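Section 2 - Putting the soft toys away (Wurkell play table, blue top) 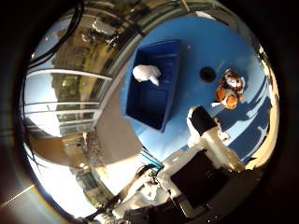 Before you start: table level, bin the right way up, small ones out from underfoot.

1. Set the bin on the tabletop. Keep it clear of the round hole.
2. Gather all soft toys onto the blue surface. Check under the table too.
3. Small plush first, into the bin. Long limbs and tails go in last, tucked down.
4. Don't press. If a toy sticks up over the wall it stays out, use a second bin.
5. Lift with both hands, long sides. Carry to the shelf.

Note - toys left in strong sun will fade. Move them to the shady side or put them away by 12.

Caution: do not push toys, socks or fingers into the hole. Cups neither. If somthing gets stuck, stop and see section 6.

Damp toys - dry them fully before they go in. Wipe the bin out with a cloth, no bleach.

Missing a bin? Order part 544 from Iordache, Gundville branch. Ask for Jucélia Barbosa, she has teh spares list.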